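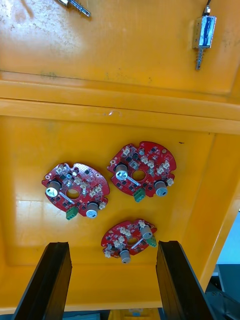 Saturday, October 9, 2021
Cillbridge workshop, back bench. Kitting cell for the Waaka boxes.

Got in later than planned, roller shutter stuck again. Heater on, compressor off (don't need it, grippers are electric, please stop switching it on out of habit).

Aim for today: one full Waaka kit laid out on the steel tray by the arms, no hands on the table. Kit means board, valves, sensor harness, power harness. Same as the picking card on the wall except that the card is still the old one from March and has the bracket on it. Bracket is out. Somebody cross it off.

Layout unchanged. Left side valves at the back, boards at the front. Right side harnesses in both bins. Steel tray top centre with paper in it. Left arm does anything with a body you can grab, right arm does wire. In theory.

Homing first. Left arm fine. Right arm homed, then complained about joint four, then homed again and was happy. Wrote the fault down: 3411. Looked it up in the Clurnico handbook, it says "encoder mismatch, see service note", and the service note isn't in the handbook. Power cycled, didn't come back all day. Leaving it here so whoever gets it next knows it's been seen before.

Cable on the right arm is still a mess. Loops too fat, they flop over the back bin when the wrist turns in. Took out one tie and put it back further up, a bit better. Wants doing properly with the braided sleeve but the sleeve we've got is too narrow for the plug to go through, so it means taking the plug off, so not today.

Boards

Started here as I thought they'd be the easy bit. They're round, hole in the middle, two tall caps, green terminal block. Fingers want something flat to close on and there isn't much. Old routine came in on the edge of the board, which is all notches, so depending on how the board happens to be turned you get a good grip on solid edge or one finger drops in a notch and the board tips.

Tried closing across the terminal block. Holds really well. Too well, the block is soldered to the board and I don't like the arm hanging off it. Did it a handful of times on the scrap board and then looked at the joints with the loupe. Nothing I could see, but I don't want that going into a customer's box. Edge grip it is.

What I changed in Nodik:
- board finder now looks for the centre hole first, edges second
- takes the angle off the green block
- picks the finger line from that angle so both fingers land between notches
- opening set to board width plus 14 mm. Was a lot less, and the fingers were coming down on top of the board next door

The hole finder got confused by glare. Front left bin sits right under the strip light and the plastic's shiny, so you get a big white patch on the floor of it and it'll sometimes call that a hole. Turned the exposure down on the wrist camera, helped. Then it lost the boards on the shadow side. Split the difference. Better still would be a matt bin. Roughing the floor up with a bit of fine wet and dry might do it, they're scratched to bits already so no loss. Try it on a spare before you attack a good one.

Also do not let the boards overlap in the bin. If two are touching it'll pick but the second one gets dragged. Put a check in for it: if hole centres are closer than a board width, stop and beep. The beep's horrible, sorry, it's the only one the controller's got.

Valves

These behaved. Metal body, fingers close on it square, off it goes. Trouble's the lead. It's short but it's springy and it stands up in a loop, and the finder sees the loop and the body as one thing and puts the middle out in mid air between them. Masked out anything dark and thin before it works out the centre. Crude. Works on the ones lying flat, less keen on one that's got its lead arched right over it.

Put down is worse than pick up. Valve rolls. I was dropping from too high, brought the release height down till the body's nearly on the paper before it lets go, and the paper helps, they don't skate about on it like they did on bare steel. So: paper stays in the tray. It isn't packing, don't chuck it.

Also had the valve position too close to the board position, so the second valve's lead was lying across the board. Moved the valves up to the back of the tray, board below them, harnesses over on the right.

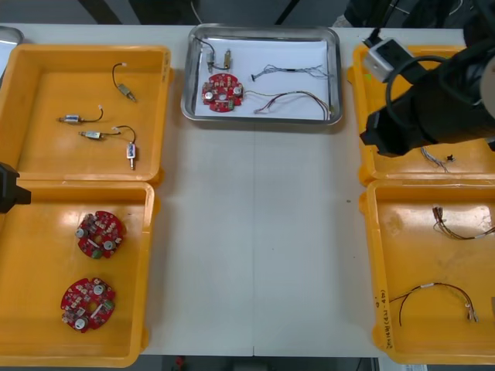
The harnesses then get the whole right half, and they need it. Nothing about a harness is the same shape twice. The right arm comes in over the back bin, grabs what it thinks is the middle of the bundle, lifts, and whatever's on the ends goes where it likes. Sometimes you get a nice straight lay across the paper. Sometimes half of it's over the rim.

Tried three ways:

Middle grab. Quick. Ends dangle, ends catch the bin wall on the way out. Had one connector hook under the rim and pull the bin along the table till I hit stop. Bin has since been taped down. All of them want taping down, I've only done that one.

End grab, on the connector. Slower, neater when it works. Connector's small and the fingers are wide, so it misses and shoves it into the corner, then it can't get at it at all.

Grab near the end, on the wires just behind the connector, lift high, then lower while moving sideways so it trails out along the paper. This is the one. Trailing it means it lays itself more or less straight. Have to go slowly. Set to a quarter speed for the lowering bit and normal for everything else.

Fingers themselves aren't great on thin wire, mind. Flat to flat they'll hold the bundle but a single strand can slide out the side. Stuck a bit of heatshrink over one tip of the spare pair to see, grip's miles better, but it'd never survive a week. Rubber dip maybe? There's a tin in the paint cupboard, lid's probaly welded on by now. If anyone has a go do the spare pair, not the ones on the arm.

Arms meeting in the middle

Both arms want the tray. Up to now I'd just been running one then the other, which is safe and dull. Put in a proper lock today: whoever's over the tray owns it, the other one waits outside the seam in the table. Seam is a handy line, it's down the middle near enough and you can see it from the bench without going round. Only thing is the tray straddles things, so the left arm has to be let over a bit for the valves. Gave it an extra strip at the back. Drawn on the whiteboard in red, please don't rub off.

First run with the lock: both waited for each other. Forever. Made a cup of tea, came back, still waiting. Left arm was asking for the tray before it had let go of its own bin. Swapped the two lines over, fine after that.

Second run: fine till the harness, then the trailing end landed on the board. Shifted the harness start point over to the right. Left it a bit short of where I'd like, the rim's in the way of the connector if you go any further.

Later on went back to only board and one harness on the tray, to get that pair right on its own before putting the valves back in the sequence.

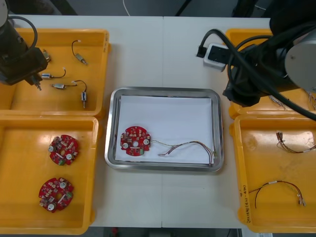

Board and one harness on the paper. Harness lies in two loose arcs, ends over by the right rim.

Would like it straighter than that. Nothing in the kit spec says straight, it only has to be inside the tray and not on top of anything, but the check camera counts arcs crossing as two parts and fails the tray. So either teach the check what a harness looks like when it's had a bad day or lay them straighter. Second's probably less work. Slower trail, and start the sideways move earlier, before the tail touches down.

Timing. Didn't do it properly. Full sequence feels slow, most of it's the harness, and I'm not bothered at the moment. Person at the bench would have the kit done before the right arm's got its wires up. Let's get it right and then get it quick.

Odds and ends

- Marker writing on the side of the front right bin is an old batch mark, means nothing now. Leave it or wipe it, but don't go by it.
- Power strip's sitting loose at the back of the table. Wants screwing under, the back bin's arm cables brush past it.
- Something small and red on the floor by the front edge of the table. Meant to pick it up, forgot. Check under there before you sweep.
- E-stop on the left post is stiff. Works, tested it at the start and again after lunch. Squirt of contact cleaner.
- Nodik saved a copy of the config with each change and the folder's now full of them. Good one is the last one with "trail" in the name. Don't load "trail_fast", that's the one that moved the bin.
- Exposure value's written on tape on the side of the moniter. If the strip light gets swapped it'll all need doing again.

Asked Clurnico for the missing service note through the web form. No answer expected before next week. Also asked if they do narrower tips, as the ones in the handbook drawing look wider than the ones we've got, which can't be right.

To do next, in whatever order:
tape the other bins
braided sleeve on right arm (get the wide stuff)
try matt floor on a spare bin
valves back in after the harness, see if the lock still holds
new picking card, no bracket
notch check on board angle, one in the bin was turned so the block faced the wall and it took 2 goes to find it
feed the cell with boards from the other tub, they've got a slightly taller cap and I haven't tried those at all

Powered down, arms parked up over the back bins, controller off at the wall. Heater off. Shutter is still stuck so I came out the side door, key's back in the box.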